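Boletín técnico de Verkura
8 de mayo de 2022

Juntas de puerta en hornos empotrados: criterios de revisión y sustitución

La junta perimetral de un horno empotrado pierde elasticidad con los ciclos térmicos. El síntoma habitual es un tiempo de precalentamiento más largo, acompañado de condensación en el cristal interior o de decoloración en el canto del mueble contiguo. Antes de pedir el recambio conviene descartar un desajuste de bisagras, que produce efectos parecidos y se corrige sin piezas.

La comprobación se hace en frío. Se introduce una tira de papel entre la junta y el marco, se cierra la puerta y se tira con suavidad. El papel debe ofrecer resistencia en todo el perímetro. Si sale libre en un solo lado, se revisan primero las bisagras; si sale libre en 2 o más lados, se sustituye la junta.
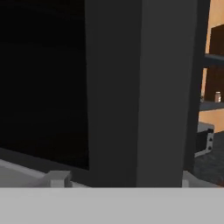

Las juntas de la serie Drevura se fijan con ganchos en las esquinas y no llevan adhesivo. Para retirarlas se suelta primero el gancho superior y se tira hacia el centro de la cavidad. El alojamiento se limpia con agua templada y jabón neutro. No deben usarse productos abrasivos ni desengrasantes con sosa, que atacan la silicona nueva. La unión del perfil queda siempre en el lado inferior.

En los muebles columna hay que respetar además la holgura lateral indicada en la hoja de montaje. Una puerta que roza el costado trabaja torcida y deforma la junta en pocos meses.

El almacén de Findthorpe dispone de 47 unidades del perfil estándar. El perfil reforzado, suministrado por Aaltonen, no volverá a estar disponible hasta agosto. Los pedidos pendientes se servirán por orden de entrada, con un máximo de 2 juntas por taller.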